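Looking After the Kitchen Cell
Handout for week 4, Kanchan Tyagi, Upadhyay Building

Welcome back, everyone, and thank you for being so patient with the wobbly projector last time! Today we stay with the simulated kitchen cell, the one we call Gatholm, and talk about keeping it in good order. Looking after a cell that lives in software is a lot like looking after one bolted to the floor. Things drift, settings get changed late at night, and somebody has to go round and check.

Before you load anything
Open the Prelten settings file and read it all the way through, even if you wrote it yourself. The physics step should be at 1000 per second. If you find another number in there, write down what it was before you change it back, and put your initials next to it.

Homing the arm
Send the arm home and let it sit for 60 seconds of simulated time. The joints ought to stay put. If one of them creeps, look at its damping value first, and leave the motor gains alone until you've done that (I know it's tempting, I've done it too).

Checking the wrist view
This is the part people rush. The wrist camera mount is just a few numbers in a file, and a small slip in any of them shifts everything the arm thinks it sees. Bring up the view over the counter and compare it with your saved one from last week. 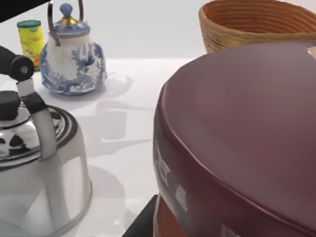
Pay special attention to shiny things. Chrome and glazed surfaces are hard on the depth estimate, so if your grasp points start wandering, try the same pose with a plain matte block before you go blaming the mount. When you're happy, save the pose in Clostico and add a line to the log.

For next time
Run the whole check twice on your own machine and bring both logs. We'll compare them in April, when the real arm is back on its stand.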